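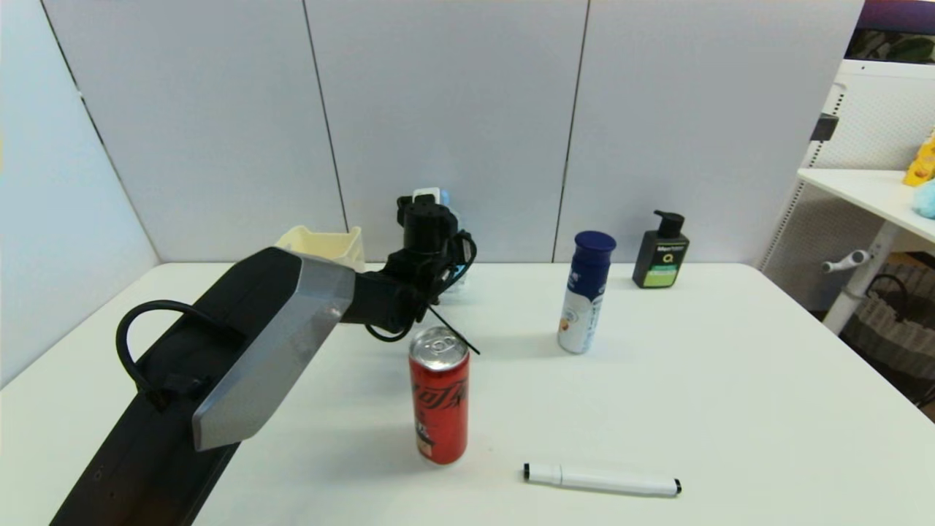 Everyday items from the shared tables at Tonden, the kind that end up on a table and stay there, with a line or two for each. Sizes and prices are put in only where they matter.

Red cola can
Aluminum, silver top, standing upright near the front. Cans go in the blue bag by the door, rinsed first. The bag is emptied every second Tuesday.

Whiteboard marker
White with a black cap. We buy these from Kaczorowski in boxes of 12, and a box lasts up to 8 weeks. Please store them flat – they dry out faster standing tip up.

Tall bottle
Dark navy-blue cap, white body, blue and orange graphics. Tall bottles go toward the back of a table, where sleeves don't catch them.

Pump bottle
Black, with a green band on the label. It stands farther back, near the wall. Refills for pump bottles are on the lower shelf in room 755.

Cream-colored bin
Plastic, rectangular and open at the top. Bins like this one hold whatever has no other home. Jilden sells lids separately, but we have never ordered any.

The table
White and smooth, set against white partition panels. Wipe it with a damp cloth only. Scouring pads left marks on two of the older tables, and those were moved to the Skukari building in June.

Page last updated March 23, 2021. Corrections to the item notes can be left at the front desk.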